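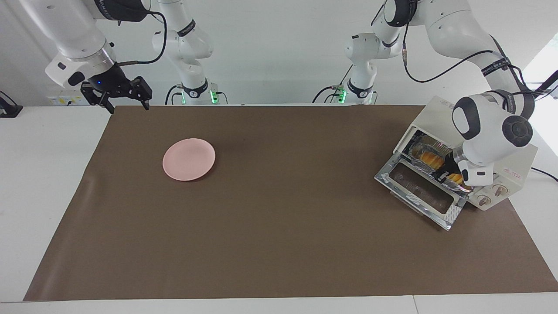

Futska toaster oven on the brown mat, door down, pastries on the foil.

Futska small toaster oven, the cream one
Reviewed by Nerys Pugh, Apr 30, 2020

Quick one today, I have bread proofing. Bought this in April after our old oven gave up on the bottom heat. Have run it nearly every day since. Mostly pastries, toast, reheated pizza, one sad attempt at a potato.

Short version: good, small, buy it if you cook for one or two. Not for a family.

Looks. Cream-white, plain top, two beige knobs one above the other, little red logo above them. No screen, no beeping, no app. I like it more than I thought I would. Shows fingerprints less than the black one at my sister's. Does show tomato.

The door. Folds down flat enough that you can get straight at the tray. Mine has no slam to it, it goes down slow and stays put. The catch is it needs room in front. Measure before you buy, I mean it. I had it on the narrow shelf for a week and the door stuck out past the edge every time, I caught my hip on it twice. Now it sits on the big table at an angle and there's space for a plate next to it — much better. Get hot things onto the plate and shut the door again, keeps the heat in for the second batch.

Knobs. Top one temperature, bottom one timer. They turn nicely but the markings are faint and in the evening I'm basically guessing. Put a dot of nail polish at the setting you use most. The timer is the ticking kind. Loud-ish. You can't set it well under 5 minutes, you have to wind it past and then bring it back, annoying for toast.

Baking. This is what you want to know so. Small pastries come out really well, golden on top with the darker toasty bits, and the bottoms done too if you let the tray heat up first. Frozen ones need 21 minutes in mine. The box said less. The box was wrong. The back right corner runs hotter so turn the tray halfway thru. I fit 6 small ones if they're friendly with each other, more than that and the middle stays doughy.

Line the tray with foil. Crumple it up at the sides a bit so butter can't run under. I skipped it once with cheese and spent the evening scrubbing, the tray coating is thin and I already have a scratch on it. Don't let the foil get near the elements obviously.

Toast is ok. Slow. One side browner than the other unless you flip. If toast is all you want get a toaster.

Cleaning. Crumb tray slides out, wipe, back in. The glass is the bad part, grease bakes on at the bottom edge where the frame meets it and a cloth won't get in there. Old toothbrush.

The outside gets hot, top especially. I keep mine on a heavy brown mat from Botarside, big enough to cover most of the table, flat, nothing fancy. Has a lighter worn patch in one corner already from me wiping the same spot, but it keeps the oven from sliding when the door comes down. Wouldn't run it without something underneath. Don't put stuff on top either, I melted a bag clip.

Asked Futska about a spare tray and got an answer from Elfriede Danzer in their parts dept the next morning, very nice, tray arrived that week. It's the same thin coating tho. She said there's a wire rack too, haven't tried it.

Compared to the Vilela I had before: the Vilela was bigger and more even but took forever to heat and the door never closed right after the first year. Futska heats faster. Ask me about the door in a year.

Good:
heats fast
door opens right down, easy to reach the tray
pastries!!
looks nice left out

Not so good:
faint markings
timer hopeless for short times
thin tray coating
hot corner at the back
cord is too short, mine just reachs

4 out of 5 from me. Would be higher with a decent tray. If anyone has one and has tried the rack for bacon let me know how much it spits, I'm scared to.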